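# Bench notes: picking up thin, flat things with foam-faced fingers

Notes from the Distmont bench, kept by Thoa Bùi. Method and layout by Samuele Vitale. Updated in November after the second round.

## What was tested

The question was narrow. Given a two-finger gripper and a phone-sized object on a hard tabletop, does the finish of the pad matter more than the closing force? Earlier advice on this page said to raise the force first. That advice is withdrawn.

We ran 200 grasps on one table, split evenly between smooth rubber pads and coarse black foam pads. Each attempt was scored as held, slipped or missed. A grasp counted as held if the object stayed put through a slow lift and a quarter turn of the wrist. Nelly Pacheco scored from the recordings and did not know the force setting for any run.

Slips on smooth pads: 25. Slips on foam: 13. Raising the force on the smooth pads moved the slips from the start of the lift to the turn, and the total hardly changed. Misses were the same for both and are a camera problem, covered below.

## Pads

- Cut foam slightly oversize and trim it after the glue sets. A ragged top edge does no harm. A ragged contact face does.
- Use contact cement on both surfaces, thin, and wait until it is tacky. Double-sided tape crept after a long session.
- Replace in pairs. A new pad opposite a worn one pulls the object sideways as the fingers close.
- Vacuum the foam between sessions with a brush nozzle. Do not wash it in place.
- Log the pad change. Kevin Chávez lost two afternoons comparing runs that straddled one.

## Tabletop

Varnished wood is a fair test surface and a poor one for tuning a camera. Strong grain gives the edge finder lines to follow that have nothing to do with the object. In our runs most misses came where the long edge of the object lay parallel to the grain. Turning the object a few degrees off removed most of them.

1. Wipe the surface with a dry microfiber cloth before each block of runs.
2. Look for specks from low down, with a lamp to one side. Small dark crumbs show up in the wrist view and can be taken for a corner or a screw head.
3. Mark permanent blemishes on a paper map of the table and keep the map with the log.
4. Set the lamp once and tape around its base. A shadow that moves between blocks is worse than a dark one that stays.

## Screens

A lit display changes the exposure of everything near it. Fix the exposure by hand, with the screen on, before the first run. Set the screen timeout to its longest value and use a plain, pale wallpaper. Maritza Nina tried a dark one and the thin black bezel vanished into it, taking the top edge of the phone with it.

Check the view with the fingers at their working opening. The pad hides part of the object during the approach, and any feature you rely on has to sit above that line.

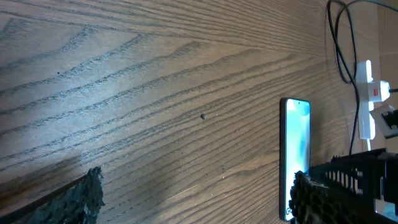 *Wrist view over the bench: foam pads at the bottom, phone on the right with its screen on, one dark speck near the center of the wood.*

## Cables and power

Keep loose cable out of the upper part of the view if you can. Thin black loops read as edges, and they shift when someone leans on the table. Where the power strip has to stay, mask that region in software and redraw the mask after any move. We mask first and tidy second – the order is a matter of taste.

## Settings carried forward

| Item | Value |
|---|---|
| Pad | coarse foam, black |
| Lift | slow, straight up |
| Exposure | manual, screen on |
| Pad change | every 115 grasps |

The pad interval comes from a single pair worn until the first visible tear, so treat it as provisional. Volstead foam has not been tried. The next round repeats the smooth pads on a matte board, same lamp, same object, and Samuele has the board cut already.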